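Teaching the arm, week four

20 August 2022

So, the arm. I promised an update after the last post and then went quiet for most of a month, for which I blame the tomatoes and a very long drive to Pleldale and back. But I've been at it nearly every evening since, and I've finally got something to tell you that isn't just me moaning about USB cables.

If you're new: I'm trying to teach a six-axis arm to sort little round parts by showing it how, over and over, with me driving. No clever program that says go here, close, go there, open. I do the job by remote control, the computer writes down everything the arm did and everything it could see, and later on a learning program chews through the lot and has a go itself. The software I use for the recording side is called Mimer, and it runs quite happily with a simulated arm, so that's what I've been driving (my desk would not survive a real one, and neither would the lamp).

My first job in 1988 was in a small workshop at Lowther, where we had one robot, painted a horrible mustard colour, and a teach pendant the weight of a paving slab. You held it against your hip and pressed one button per joint. Joint one, a bit more, a bit more, too far, back. Then you saved the point and went on to the next. I was quite good at it! What I didn't expect, all these years later, is that being good at it has been a nuisance. The pendant taught me to move one joint at a time and stop dead at every point, and my first batch of demonstrations looked just like that. Jerk, stop, jerk, stop. The trained version copied me faithfully, stops and all, and sometimes it would stop and never start again. It just sat there over the tray, thinking about its life.

I asked about this on the Rorkamau forum and got a very kind answer, which was that long pauses are poison. If half of your recording is the arm standing still, then standing still is what the thing learns to do. So I threw out the whole first batch, 23 of them, and began again with the rule that once my hand is on the controller I keep moving until the part's in the bin. If I need to think, I think before I press record. It sounds so obvious written down.

The controller matters too. I started on an ordinary game pad, with the left stick for sideways and forwards, the right one for up and down and wrist turning, and a trigger for the gripper. It's fine for the big swing across the table. It's miserable for the last little bit, when you want to come straight down and your thumb adds a touch of sideways without asking you. I've since moved to one of those puck things that you push and twist, and after two evenings of swearing I wouldn't go back. My straight-down approaches are much straighter, and I can slow right down near the bin without the speed button.
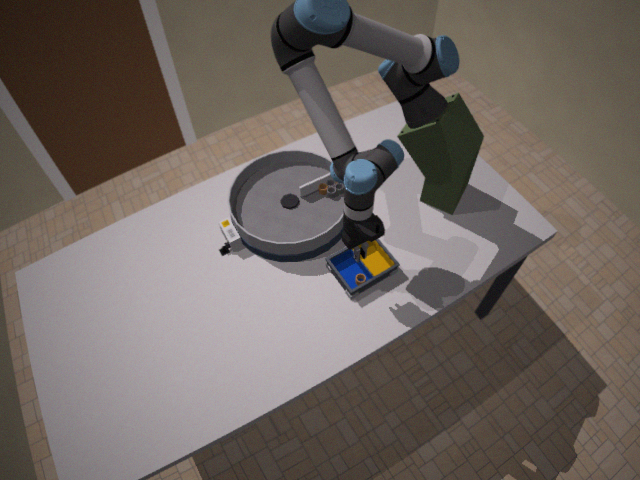

Why not just program the thing?

For one part in one place I would, and it'd take an afternoon. What I'm after is an arm that copes when the part has rolled a bit or is lying at a funny angle, and I find it far easier to show that than to write rules for it.

Back to the bin, then, and the two compartments. Orange rings go in the blue side, that's the rule I picked, and I've had to be strict with myself about where I let go. Early on I was opening the gripper from all sorts of heights. Some drops were from low down and some were from so high up that the ring bounced, and once it went clean over the edge and off across the table. I found it funny and kept the recording, which was daft, and I had to go hunting for it later. Now I come down until the fingers are just over the rim, and then let go. Same height each time, or as near as I can manage with a cup of tea in me.

Where I'm not strict is the start. I did the whole second batch from the same starting pose and the arm learned it beautifully, and then fell to bits the moment I began from anywhere else. So these days I park the arm in a different spot before every go: sometimes high, sometimes with the wrist already turned the wrong way. I also do a few rescues on purpose. I drive in badly, miss the part, lift up, have another try and get it. Those are the most useful ones I've recorded, I think, since it picks up what to do after a miss. Before I had any rescues in there it would close on thin air and carry that thin air off to the bin with great dignity.

The other thing I've changed is the view. With the simulator you can put the camera anywhere, and I'd been zooming right in and swinging round while driving to get a better look. Very handy for me, no use at all to the learner, which only gets its own fixed views. I was making decisions from things it couldn't see. So I drive from those same views now, and if I can't tell where the fingers are, I take it as a hint that it can't either. The shadows on the table help more than you'd think, by the way. I judge my height from them nearly all the time.

Numbers, for those who like them: I'm aiming for 100 good demonstrations before I train again. I can do a decent run of them in an evening before my concentration goes, and then I start getting sloppy on the way down and it's time to stop. I used to push on. The late ones were always the ones I ended up deleting, so I've made a deal with myself that when I've botched 4 on the trot I switch off and go and water something.

Next job is the yellow side of the bin, which I've been putting off. It's the smaller one and it's further back, so the wrist has to come over at a more awkward angle, and I keep twisting joint six the long way round. If any of you have a trick for that with a puck, leave me a comment, I'd love to hear it. I'm also wondering whether to mix both sides into one big batch or record them apart and join them up afterwards. The forum is split on it and so am I.

Right, the beans want picking.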